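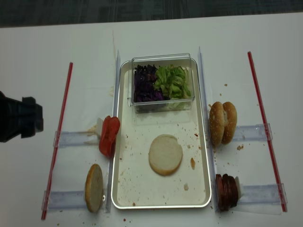
Bun half, purple cabbage and lettuce on the white tray.

Privmont Photonics Fund, progress report, second period
Project: Disska (narrow-linewidth fibre laser for field gas sensing)
Prepared by Angharad Mathias, with bits from Elis and Jelle
Period covered: to end of June

Short version

Laser locks. Stays locked overnight in the basement lab, not yet upstairs. Enclosure late. Budget fine, a bit underspent on travel. One change request, see near the end.

Where we are with the laser

The seed laser is the second build. First one had a bad splice at the output coupler and we lost a fair bit of time chasing noise that was really just back reflection. Elżbieta redid the splice, added an isolator, noise gone. Should have put the isolator in from the start. It was in the original drawing and got dropped to save cost, my call.

Lock is to the reference cavity on loan from Prydderch. Cavity spacer arrived with a chip on one end, cosmetic only, mirrors unaffected. Photos went to Prydderch and they are happy for us to carry on using it. Loan paperwork runs out before the end of the project, we need to get that extended. Aidan has it on his list.

Linewidth target in the proposal was 400 Hz. We are under that on the beat note against the old system, but the old system isn't great either so please treat that as provisional. A proper number needs a second cavity or a comb, neither of which we have in the building. Jelle is talking to the metrology people about borrowing time on theirs. Would mean carrying the laser across campus on a trolley, which is its own experiment.

Servo electronics: analogue loop works. Digital loop works on the bench and falls over when the temperature controller switches on. Ground loop most likely. Elis has a new board layout out for fabrication, 2 week turnaround quoted.

Upstairs lab

Not good. The air handling unit directly over the bench puts a strong line on the error signal near 30 Hz and the lock drops when the lift runs. Tried sorbothane under the breadboard, helped a little. Tried moving the bench to the other wall, helped more, but then the door doesn't open all the way and Safety objected. Moved it back. Facilities have been asked to look at the mounts on the unit. No date from them yet.

For now all long runs happen in the basement.

Enclosure

Skarkby were meant to deliver the aluminium housing in May. Came in June with the fibre feedthroughs on the wrong face. Sent back. They've accepted it was their error and aren't charging for the rework, but it has cost us the first outdoor test slot. Next slot depends on the site people and on harvest, as the access track gets used by the trucks.

In the meantime Elis has cobbled together a temporary box out of foam board and offcuts. Ugly. Keeps drafts off the fibre, slow drift noticeably better. Colour of the foam is not what anyone would of chosen.

Gas cell

Methane cell filled and sealed. Saw the line first try, contrast lower than modelled. Probably pressure broadening, we filled it a touch high. A second cell at lower pressure is on order. Path length in the multipass version is 100 m in the design and we have no reason yet to change it. Mirror alignment is fiddly and takes most of a morning, Jelle is writing the procedure up so it isn't only him who can do it.

People

Aidan Hennessy is now half time on the project, down from full, until teaching finishes. Elżbieta has picked up the optics side. Elis finished his laser safety refresher, everyone else is current. No incidents. One near miss report, a beam block left off after realignment, low power, goggles on, talked through at the group meeting and the block is now on a hinge so it can't wander off.

Money

Equipment: on plan once the Skarkby invoice goes through. Consumables: over slightly, mostly fibre patch leads and one photodiode that was killed by static. Travel: under, conference trip was cancelled and the abstract has been resubmitted for the next one. Full spreadsheet went in through the portal last week, finance code is the same as before.

Change request

We'd like to move the unspent travel into equipment to buy a second isolator and a spare pump diode. At the moment a dead pump diode stops the whole project until a replacment ships. Form attached, signed by me, needs your signature on page two. If it could come back before the end of the month we can still order at the quoted price.

Risks, updated

Outdoor slot slips again: likely. Fallback is the roof of our own building, Aidan has checked power and there's a weatherproof outlet by the stairwell door.
Cavity loan not extended: unlikely, big problem if it happens.
Upstairs vibration not fixed: likely. We live in the basement.
Digital board comes back wrong: medium. Analogue loop is the fallback and is good enough for the sensing work.

Next period

Housing back and fitted. Linewidth measured properly. Low pressure cell in. Digital lock running with the temp controller on. Draft of the first paper, Elżbieta leading.

Questions to me by email, I'm in the basement most afternoons and the phone doesn't work down there.

Angharad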